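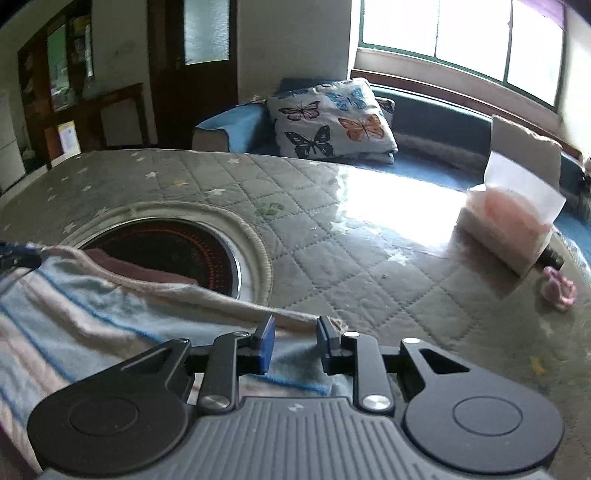 HOME TEXTILES 2, week 6
Folding and smoothing woven garments
Notes to go with the practical. Torunn Lundgren

Read before you come. Bring one striped garment, woven, any size, and one plain piece of cloth. No knits this week, knits are week 8 in the old booklet but we have moved them.

1. Where we are

Last time: fiber, yarn, grain. If you missed it get the grain sheet from the shelf by the door. You need warp, weft and bias or today makes no sense.

Today: getting a garment flat, finding its edges, folding it so it stays folded. Then pressing if there is time (there was not in August).

2. The surface

Big table. Bigger than you think. A shirt laid open with sleeves out wants more room than a shirt in your hands.

What is on the table matters:
- bare wood or laminate: cloth slides, good for turning, bad for holding a corner
- smooth wipeable cover: slides too, and static in dry weather
- quilted cover, stitched in diamonds: the stitch lines can help you. A diagonal line of stitching under the cloth is a ready-made 45 degrees. Don't use it as your straight line!! Every year somebody folds along the diamond and gets a hem that walks off sideways.
- blanket or felt: grips. Best for pressing, slow for folding

Curved or round table edges: same warning. Never line a hem up with a curved edge. Line it up with itself.

If the table has something set into it or standing on it (plate, hot spot, trivet, sewing machine bed), work to one side. Cloth lying half over a hard smooth thing and half over padding will creep toward the smooth part. Also switch off anything that gets hot. Not optional.

3. Finding the edges

Before any folding. Drop the garment, look at it, don't pull yet.

Look for a hem first. A hem is doubled so it lies stiffer and casts a small ridge. If the hem is a different color from the body, easy. If it's the same color use fingers, you can feel the thickness.

Follow the hem until it ends at a corner or a seam. A corner is your best friend, two edges for one pinch.

Frayed corners: pinch a little way in, on sound cloth. Threads pull out at the raw end and then you have a longer fray and no corner. Trim loose threads, don't tug them. Fray check or a few overcast stitches later.

Pinch = thumb and one finger, flat, cloth between the pads. Not a fistful. A fistful makes new creases and you'll spend the next minute getting rid of them.

4. Reading the stripes

Why we use stripes for this class. Stripes show you the grain without hunting for single threads.

Woven stripes: run with the yarns, so stripe = grain. Printed stripes: maybe, maybe not. Turn the cloth over. Much paler on the back usually means printed, and then check against the selvage or a pulled thread.

Wide bands with a thin line between them are the easiest to work with. Use the thin line, ignore the bands. Your eye is lazy about a wide soft band and very fussy about a thin bright line.

What to look for:
- stripe straight, fold straight: fine
- stripe bends at a fold and comes back: just a fold, open it out
- stripe wavy with no fold: cloth stretched off grain. Stop. Hold opposite corners and pull gently on the bias, lay down, look again
- folds all running the same diagonal: the cloth was dragged by one corner. Lift and lay again, do not iron it with your hand

That last one is most of what goes wrong. People pull one corner, see diagonal ridges, pull harder on the same corner. The ridge points at the problem. Let go, take the two ends of the same edge, lift, lower.

5. Smoothing

Two hands or two people. One holds, one moves. If both move nothing gets flat.

Order: hem edge first, then middle, then far edge. Work away from the held edge, palm flat, short strokes. Lift between strokes.

Other cloth underneath? Take it out. A second garment lying under the hem gives a bump that looks like a crease in the top one, and you'll chase it for ever. One piece at a time, everything else in the tub.

6. Folding

a) Lay flat, right side down.
b) Bring side edge to side edge, match on a thin stripe.
c) Sleeves (if any) back along the body. Sleeve stripes won't match the body stripes, that is how it was cut, leave them.
d) Hem up to a third. Then over again.
e) Turn, check front, square the corners.

Ingegerd Grønli does (d) in halves and not thirds, she teaches the evening group, both are accepted in the assesment.

Heavy cloth: fewer folds. Thin cotton can take one more.

7. Pressing, short version

Press = down and up. Iron = slide. Sliding on striped cloth off grain sets the bend in, and then it is a wash to get it out.

Use the press cloth on anything you're not sure of. Check the label. The Derkemel irons on the side bench run hotter than the dial says, set one lower.

8. To hand in, 25 October 2024

One page, own words, 500 words max:
- what your cloth was, woven or printed stripe, how you could tell
- where you found the first corner
- one fold that went wrong and how you fixed it
Sketch of the stripe direction before and after. Pencil is fine, no photos of other people's work.

The longer project (2,000 words, household linen) is separate, brief is in the Lindholm folder. Do not mix them up, two people did.

Reading: grain sheet, and chapter 6 of the class booklet. Skip the starch section.

Next week: towels and fitted sheets. Bring a fitted sheet. Clean please.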